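Two Phones, One Pocket

I carried the Narkance Fold for most of December, and I still reach for it first when I leave the house. My other phone, the Promatik 4, is faster and takes better night shots. It also feels like hauling a roof tile.

The Fold weighs less than I expected, and closed up it sits in a jacket pocket without dragging one side down. Opened out, the screen is big enough to read a recipe or a bus map (I did both, on the same miserable ride to Tunstall). 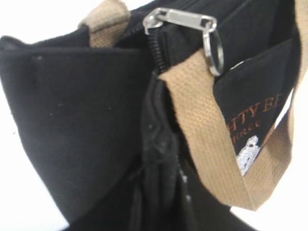
Black canvas with tan webbing straps.

Battery life is where I got grumpy. I'd unplug at 100 percent, do some email, take a few calls, and be down to 28 by dinner. My friend Dela Agbeko has the same model and gets a full day out of hers, but she keeps the brightness so low I can't read a thing on it.

Then there's the price. Grevley wants $400 on top of a trade-in, and the clerk there, Jinlong Yin, offered me $20 for my old handset – twenty! I kept it. 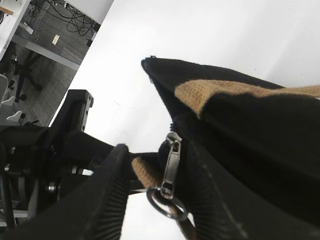
Tan knit band and a silver zipper pull.

Would I buy one with my own money? Probably, if the next update sorts out the charging. I have to send the loaner back next month, and I've already started looking at the blue one.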